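Ludow Tabletop Episodes – README and notes on the wrist mount fault

Please read this one before you train on anything, even if you have used our earlier releases and feel you know your way around.

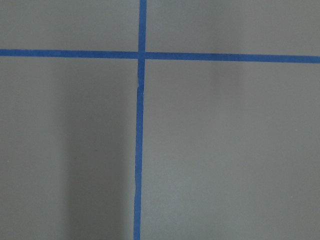
The set holds 500 episodes of a single arm placing small parts at taped marks on a table, recorded at our Bridness workshop. Of those, 161 have a problem with the wrist camera, and we would much rather you heard it from us than found it out the slow way, as Florencio Garrido did when his placements kept landing to one side of the mark.

What went wrong

The bracket that holds the wrist camera is fixed with 4 screws. Two of them worked loose during the October sessions, and the camera began to turn a little in its seat whenever the arm stopped hard. The arm itself was fine, and the joint readings in every episode can be trusted. What drifted was the hand-eye calibration, so a point worked out from the wrist view no longer agrees with where the gripper was.

The first bad episode we are sure of is number 3011 (our numbering carries on from the Kaewkla set, which is why it runs so high). We didn't notice for a good while, I'm sorry to say, as the controller has no way of knowing that a camera has moved and never raised a fault.

What we did about it

Affected episodes stay in the release with the flag mount_fault set to true. We thought about taking them out, but Dalva Bittencourt made a fair case that people working on fault detection would be glad of them – and two groups have already asked.

The default loader skips flagged episodes. To include them, pass include_faults=True.

Please don't try to repair them with one fixed offset. The camera moved more than once, sometimes in the middle of an episode.

Known gaps

Tape was laid by hand, so treat the marks as visual targets and take measured positions from the pose file.

We now put a witness mark across each screw head and check it before every session. If you use the Nombridge bracket too, do have a look at yours. Reports of other odd episodes are very welcome in the issue tracker, and Dalva reads all of them.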